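# Rules for Working Near Robot Arms

A robot arm is a machine that can reach, turn and pick things up. Some are as tall as a giraffe and build cars. Others fit on a table. Big or small, every robot arm needs rules, and so do the people who work near it.

Most of the rules are for the people. A robot does what its program tells it to do. If the program says "move left," the arm moves left, even if somebody's elbow is there.

## Rule 1: Know how far it can reach

Stretch out your arm and turn in a circle. Everything you can touch is inside your reach. A robot arm has a reach too, and engineers have a name for it: the **work envelope**. It has nothing to do with mail.

Before anyone switches on an arm, they find out how big its work envelope is. At the Tindley workshop, where Mitsuko Sekiguchi teaches a robot class for kids ages nine to twelve, each student measures the reach of a small arm and marks it on the table with tape. One of the class arms, named Vadia, reaches 500 millimeters from its base. That is a little longer than one and a half school rulers.

When the arm is on, hands, sleeves and hair stay outside the tape.

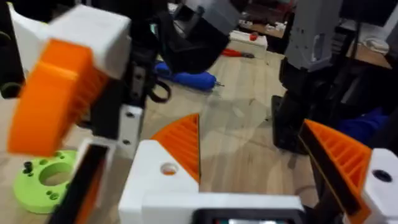 Two arms that stand close together need an extra rule. Their work envelopes can overlap, like two circles drawn partly on top of each other. The part in the middle is called shared space. If both arms go there at the same time, they can bump. Programmers make the arms take turns, the way cars do at a four-way stop.

## Rule 2: Tools go back before the power goes on

Screwdrivers and other hand tools are needed to build and fix a robot. While the arm is moving, they should be out of its way. A moving arm can knock a tool off a table or push it into a cable.

Mitsuko's students use a tool list. Every tool has a line, and one person checks off each line before a run. If a line has no check mark, the power stays off until the tool is found. Loose screws count too. A screw that drops into a joint can jam it.

## Rule 3: Stop means stop

Factory robots have a big red button called an **emergency stop**, or e-stop. Pressing it makes the robot stop moving. Anyone may press it. You do not have to ask first, and you should not get in trouble for pressing it when you were worried.

After an e-stop, the robot must not start again all by itself. A person has to look at what went wrong, fix it, and then restart the robot on purpose.

Small table robots do not always come with an e-stop. In that case, the people using one should agree on how the power will be cut, and who will do it. It is a good idea to practice before the first run.

## Rule 4: Slow first, then faster

A new program is always tried slowly. At Tindley the first run is done at the lowest speed, with nothing in the gripper. The gripper is the "hand" at the end of the arm. If the first run goes well, the second run can be faster.

Going slowly gives people time to see a mistake and stop the arm. 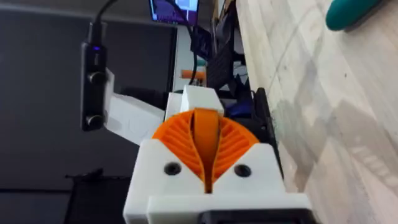 Grippers have rules of their own. Some are hard and strong, and some have fingers that bend around whatever they hold. Bendy fingers are gentler on eggs, fruit and toys, but they can still pinch skin. Never put your finger between a robot's fingers to see what happens. Use a sponge.

Cables need checking as well. A cable on a moving arm has to be long enough for the arm to turn, and it must not be able to catch on anything. One person looks at the cables while another turns the arm gently by hand, with the power off.

## Rule 5: Write it down

People who work with robots keep a **log**. A log is a notebook or a computer file that says what the robot did and when something went wrong. Vadia's log has 1,603 runs in it. Run 115 says: "Stopped. Cable caught on corner of box. Moved box." Because that was written down, the next group knew where to put the box.

## Who makes the rules?

Many rules for factory robots come from **standards**. A standard is a long document written by experts from many countries who agree on a safe way to do something. Standards are read again every few years and changed when robots change.

A classroom can have its own rules too. Mitsuko's class started with 27 ideas and put the ones that meant the same thing together. The list hangs by the door, and new students read it out loud before they touch a robot.

## Words to know

- **Work envelope:** all the space a robot can reach
- **Shared space:** space that more than one robot can reach
- **E-stop:** a button that stops a robot in an emergency
- **Gripper:** the part of a robot that holds things
- **Log:** a record of what happened
- **Standard:** a set of rules that many people have agreed to follow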